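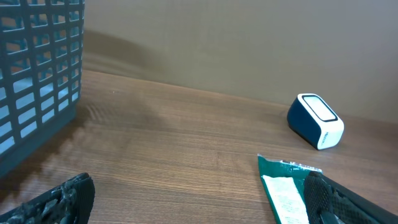 Planning the two-arm bench: pictures and notes

Catarina Veloso and Martim Paiva put these notes together for the Cuvenley workshop, ahead of next year's equipment request. The job we are pricing is small-item sorting – mixed packets, tubes and jars moved between a table and a plastic basket. Most of the money goes to the arms, but the smaller lines on the sheet are the ones we got wrong last time.

Table and rail

Budget for a solid table first. The arms mount to a metal rail along the front edge, and we have set aside 800 for the rail, clamps and fasteners. The quote from Balia came in at 971 with delivery, so we are asking Funo for a second price before November.

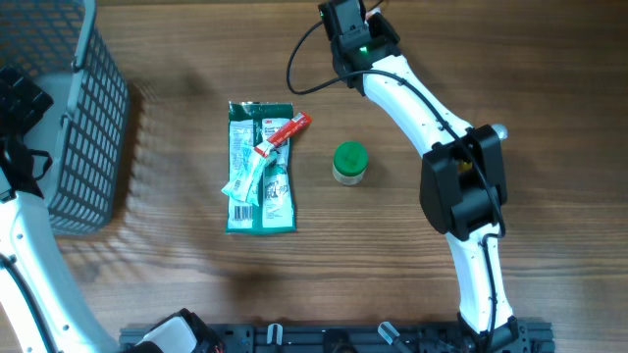 Delivery takes up to nine weeks from either supplier, so the rail has to be ordered before the arms. If it arrives late, the arms stay in their boxes and the warranty period runs anyway. Martim wants a spare set of clamps on the same order.

Cables

Each arm needs enough slack to reach the far side of the table. We are adding four spare cables and a bag of clips to the list. Cable wear was our most common repair last year, and a spare costs less than a service visit.
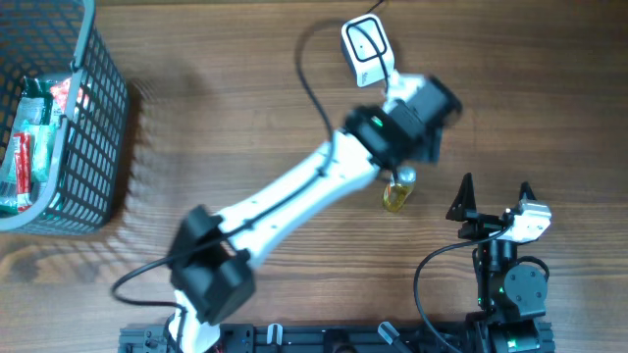
A cable clipped along the white forearm, with the basket of snack packages at left.

Grippers and test items

Fingers are a consumable and belong under running costs. Kim's estimate allows for two sets per arm per year. Test items come out of the same line – buy a mix of soft wrappers and hard containers, in several sizes. Plastic baskets are cheap enough to leave out of the formal request.

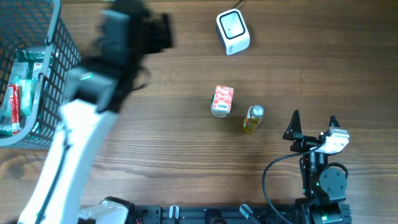 Two small containers near the middle of the table, packaged items in the basket, and the right gripper open.

Prices are before tax. Send corrections to Catarina before the request goes in.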